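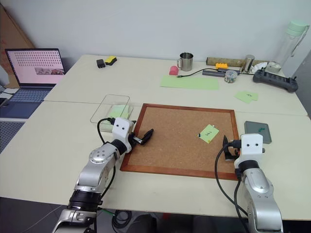
July, 4:40 p.m.
Posted by: bench safety editor, Colto

Re: [cell-practice] Section 6, sharp items in shared workspaces

On the Sosovus side, it was written:

> Section 6 currently treats any pointed item as a tool and requires a
> fixed holder. For pinning tasks this makes no sense. A pushpin in a
> note is the workpiece. I would strike the pin language and leave it to
> the site risk assessment. Also, does the two-arm clearance rule apply
> when both grippers work on one board?

I would keep the pin language but move it. A site assessment covers the cell as built. It does not say what an operator does with a pin that has been dropped, and that is where our reports come from. The Nolte site logged 2,878 pinning cycles before the last review, and both hand injuries in that period happened during cleanup with the arms stopped.

Proposed text for 6.2:

"Pins, tacks and similar items handled as workpieces are exempt from the fixed holder requirement. They shall be issued in a known quantity and reconciled before the operator leaves the station. A dropped pin is a stop condition. The operator shall not reach between the arms to recover it until motion is disabled at the controller."

On clearance: yes, it applies. With a gripper at each side of a cork board, the closest approach is normally between the wrist housings or the fingers, and a cable looped over a wrist adds width that the collision model usually leaves out. I suggest we require the model to include the cable at its widest loop, plus a margin of up to 300 mm where the cable is not tied down. Galtano objected to that figure in the last round as too large for bench arms. If they have a measured value, please send it with the test conditions.

Two smaller items, both for the annex:

- Cable slack on the floor between arm bases should be coiled and kept out of the operator's standing area. The draft only mentions cables on the table.
- Loose items on a rear table (drinks, laptop, remote controller) are allowed if they sit outside the reach envelope of both arms. The draft says "away from the robot", which cannot be audited.

Comments on 6.2 to the list, please. Editorial corrections can come to me directly.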